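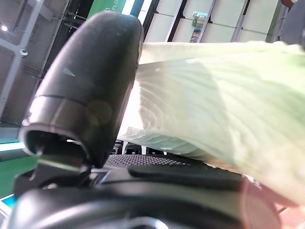 Print | E-mail

Gallow Soup Supper Moves to Godoy Hall

GALLOW, 02/10/2018 – Hi everyone, Eulalia Maldonado here, and I have good news! Our winter soup supper has a bigger home this year. We fed 2,000 people last December and the line went clear out to the parking lot, so we're moving over to Godoy Hall and getting ready for 4,000 bowls.

Belmiro Nogueira is back with his cabbage and white bean soup (yes, the one with the caraway), and there will be 11 other soups besides.
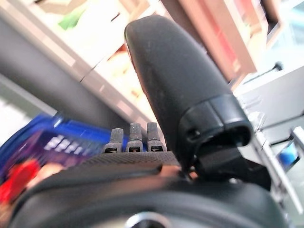 Tickets are $2 a bowl, same as ever, and kids eat free. Rarkell Bakery is baking the rolls again – get there early if you want the seeded ones, they go fast. Everything we take in goes to the Tullorier school lunch fund.

Reporters are welcome at the tasting. Just call me first so I can save you a spoon!

Contact Us | © 2018 Gallow Soup Supper | Back to top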